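Gripper kit budgeting

Gripper kit budgeting is the part of a robot learning project that deals with choosing, pricing and scheduling hand-held grippers and everything that goes with them. It covers the grippers themselves, spare finger pads, cables, storage, table props and the hours of the people holding the tools. The subject has grown into a lively little field of its own, and a good plan can make a modest sum go a wonderfully long way!

Fruit on a tray, with two grippers

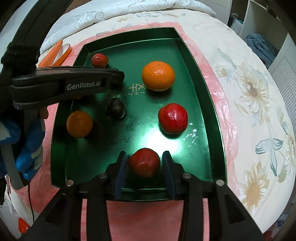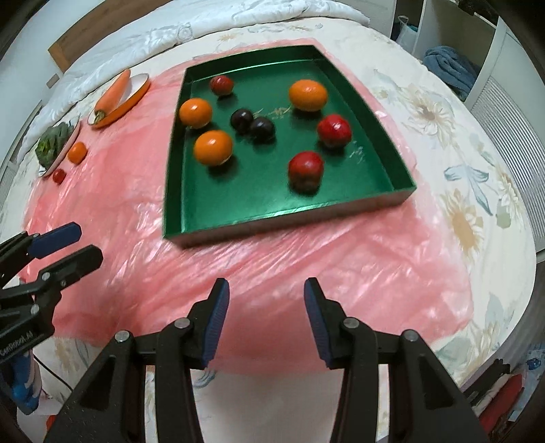 Scope

A kit is normally priced per station. A one-handed station needs a single gripper, while a two-handed station needs a pair, plus a second set of pads and cables. Two-handed work costs more to set up, but it opens up a far richer range of tasks (holding a bowl while stirring, opening a bag, passing an item across), and many groups that start with one hand end up adding the other within a year.

Main cost lines

Hardware is the most visible line and often the easiest to get quoted. Pads wear out and are bought in packs. In the Bremcombe plan, a shared budget drawn up by three small labs, pads were ordered 48 at a time and stored by color, so that a worn pair could be swapped between sessions.

Props are the cheerful surprise of the budget. Fruit, vegetables, plates and trays cost very little next to the hardware, and they give a huge variety of shape, size and surface. Real produce has to be replaced often, while play food lasts for months but offers less variety in weight and feel. The Bremcombe plan set aside $91 per station for props and had money left over.

Storage is the line most often set too low. The same plan allowed for 469 hours of recordings in its first phase, with a second copy of everything kept at another site. The drives were ordered in April and the grippers in July, an order the labs later recommended to others.

Buying methods

Three approaches are common. Outright purchase suits groups with a long program of work. Leasing, as in the Clirell scheme, spreads the cost and includes repairs. Pooled buying, used by the Okis group, lets several labs share one order and one box of spares, and it works especially well when everyone agrees on a single gripper model early.

Planning by task

The Wyss worksheet, named after the workshop where it was first handed out, starts with a list of tasks and works back to the equipment. Each task gets a row with the number of hands needed, the props, the setup time and the planned number of repeats. The original version had 143 rows and is a delight to read, running from peeling tape to packing a lunch. Users normally trim it to the tasks that fit their own rooms and furniture.

Setup time is entered separately from recording time. Resetting a tray between repeats can take longer than the task itself, and staff hours are worked out from both columns together.

See also

Lab equipment leasing
Pooled purchasing
Spare parts planning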